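How a School Robot Learns to Follow a Path

Have you ever walked along a trail without thinking about your feet? Your eyes pick out the path, and your body does the rest. A robot has to be taught how to do that. This page explains how the students in the Getero robotics club taught theirs.

The club meets after lunch in a classroom next to the art room. The students are in fourth and fifth grade. Their teacher is Svenja Ortner, who used to fix farm machines. The robot is called Gralix. It has four fat wheels, a battery, a small computer and one camera on the front.

What does the robot need to know?

Gralix does not know what a path is. It does not know what a tree is, either. Its camera makes a picture out of tiny squares called pixels, and each pixel is only a few numbers that say how bright it is and what color it is. The computer has to use those numbers to decide which part of the ground is good for driving and which part is not.

You can try this yourself. Look at a picture of a road through a paper tube, so that you see only one tiny spot. Is it road? Is it a wall? It is hard to say. Now take the tube away, and the answer is easy. Your brain uses the whole picture. The computer needs to do that too.
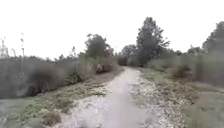 Labeling is the job of telling the computer what is in a picture. A student opens a picture on the screen and colors over it with a digital brush, a bit like a coloring book. Blue means "drive here." Red means "stay off." Nothing else needs a color, so the sky is left alone. On an easy picture the blue part takes a few seconds. A gravel path is slower. The smooth strip down the middle is clearly blue, but the pale stones beside it are close to the same color as the strip, and the student has to decide where the blue should stop. The path also gets narrower as it goes away from you, so the blue shape is wide at the bottom and thin at the top. The computer learns from these shapes that a path far away looks small.

The club labeled almost 4000 pictures. Each student did a few at a time, then stretched and looked out the window to rest their eyes.

When two people disagree

Sometimes two students color the same picture in different ways. Jaxon Li, a fifth grader, liked to include the loose stones because the fat wheels can roll over them. Other students left them out. Both ideas make sense, but the computer gets confused if the labels do not match. The club talked it over and wrote a rule on the board:

If you are not sure, color it red.

After that they went back and fixed the old pictures. It took most of November.

Training

When the labels are ready, the computer practices. It looks at a picture and guesses where the blue goes. Then it checks its guess against the one a student made. If the guess is wrong, the program changes some of its numbers a little and tries again. It does this many, many times. This is called training.

The club keeps 2000 of the pictures out of training. Those are for the test. If you got the exact same questions on a test that you had for homework, you could just remember the answers. The robot has to show that it can find a path in a picture it has never practiced on.

Driving

Once it can find the blue part, Gralix needs to steer. It looks for the middle of the blue shape. If the middle is to the left, it turns left. If the middle is to the right, it turns right. It checks again 5 times every second. If it cannot find any blue, it stops and beeps until a student picks it up or turns it around.

Words to know

Pixel: one tiny square of color in a picture.
Label: a mark made by a person that tells the computer what something is.
Training: practice that changes how a computer program makes its guesses.
Steer: to choose which way to go.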